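Cellule simulée : la pince s'arrête trop haut au-dessus des cubes
Forum Automatisation > Bras et préhenseurs > Réglages

siv_s
Bonjour à tous. Je monte la cellule de tri Stellum en simulation avant de toucher à la vraie. Bras à gauche de la table, plateau carré, quatre cubes. À l'approche, la pince reste en l'air et le cycle part en défaut au bout de 2 secondes. J'ai repris le repère outil deux fois, sans effet. Vitesse réduite à 200 mm/s, pareil.

Halvard.S
Tu as mis quoi comme hauteur de table ? Et une capture du point d'approche, ce serait utile.

siv_s
Hauteur 1,000 dans le fichier de scène, en mètres. Capture prise à l'arrêt sur défaut :
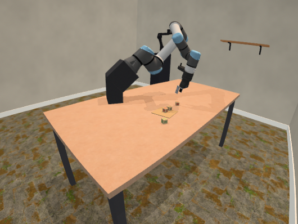 Point d'approche, pince vide, cube visé : celui qui est posé hors du plateau, côté pince.

gunvor_sk
Ta pince est inclinée vers la gauche. Si l'approche est programmée verticale, c'est déjà faux. Je regarderais l'orientation du poignet avant la hauteur.

Halvard.S
Pas d'accord. Une erreur d'orientation ne te met pas aussi haut. Pour moi la base du bras est déclarée au niveau du sol dans un fichier et au niveau du plateau de table dans l'autre. On a eu le cas chez Kuster en octobre.

gunvor_sk
Possible, mais elle dit avoir repris le repère outil. Si elle l'a fait avec le poignet dans cette position, elle a enregistré l'inclinaison avec.

K_Ong
Il y a une deuxième structure noire derrière le bras, avec une partie horizontale qui vient vers le coude. Elle est déclarée en collision ? Le planificateur de Vimora s'arrête sans message clair quand la marge est trop faible. Essaie de la désactiver juste pour un cycle.

siv_s
Elle est déclarée, oui, avec la marge par défaut. Je teste les trois pistes séparément.

siv_s
Retour. Sans la collision : même arrêt, donc ce n'est pas ça. Base du bras : Halvard avait raison, le décalage était compté deux fois. Corrigé, la pince descend, mais elle arrive de travers sur le cube.

gunvor_sk
De travers — donc l'orientation aussi. Remets le poignet à zéro et refais le repère outil depuis là.

siv_s
Fait. Presque 200 cycles cette nuit sans défaut. Je garde la marge de collision telle quelle.

Halvard.S
Note le décalage dans le fichier de la cellule, sinon il reviendra à la prochaine mise à jour de la scène.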